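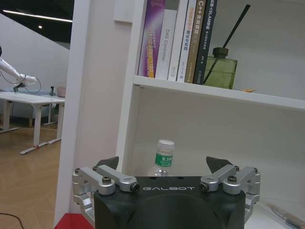
A reader from Pikel writes that her catcher's mitt went stiff over the winter and asks if the oven trick is worth trying. She has heard four minutes on low will soften it.

Skip the oven. Heat dries out the lacing, and a lace that breaks in the fifth inning costs you the glove for the day.

## Softening a stiff glove

- Wipe it down with a barely damp cloth and let it dry overnight.
- Rub in a dab of glove conditioner the size of a dime. Do the palm, the hinge and the laces - leave the inside alone.
- Put a ball in the pocket, tie the glove shut and leave it for 7 days.
- Play catch. Some 174 throws got my Seka mitt closing properly again.

## Bats

Composite bats should stay out of a cold garage. Keep them indoors from November on, standing or flat. Old grip tape comes off easier if you start at the knob end. Overlap the new tape by a quarter inch.

## Cleats

Knock the dirt off after it dries, then use an old toothbrush around the studs. Stuff with newspaper, change it once. The Nivano ones with glued soles don't like the dryer.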